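Desk tidying – pots, drawers or nothing at all?
Home & Hobby Room > Workbenches and desks
194 views

Qistina Rondonuwu
Hello all, hope everyone's keeping well. I've finally got the spare room back now that my daughter has moved out, and after two false starts I've settled on a pale timber table in there for my drawing and the household paperwork. I love the colour of it, all honey and cream, and in the mornings the light comes in and the whole top glows. My trouble is the pens. I have been through trays, a biscuit tin and a lovely Cluro drawer insert that turned out to be too tall for the drawer (my own fault, I measured the outside).

So now I'm down to one round black mesh pen holder, and my rule is that markers go back in it the minute I'm done, before I so much as put the kettle on. It's a bit strict, but I do find I sit down more often when there's a good stretch of bare wood waiting for me.

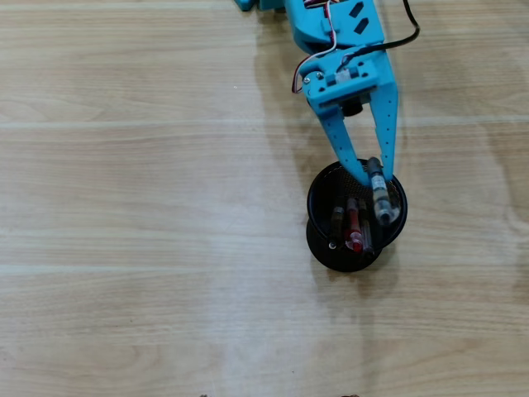
Nolten
I'm with you on the bare wood, but I'd never keep markers in a pot. Mine lie flat in a shallow drawer, as my old art teacher insisted on it, and I reckon double-ended ones go streaky at one end if they're left standing. Pencils in a pot, by all means. Markers on their sides.

Ilow
Depends on the marker, surely? My single-tip ones have stood caps down for years and they're still going beautifully. Put them in a drawer and I forget I own them, then off I go and buy the same grey again. I do like mesh, though – the dust falls through and you can give it a rinse under the tap.

Nolten
The dust falls through onto the table, Ilow! Pop a bit of felt underneath, Qistina. Those wire bottoms can be murder on a light finish if you drag them about.

Qistina Rondonuwu
Oh, felt is a good thought, thank you. I've got some left over from the Christmas stockings. I might try your drawer for the double-ended ones, Nolten, and leave the others where I can reach them.

Thái
Whatever you choose, go through them first and scribble with every single one. I did mine in December and half of them were dead.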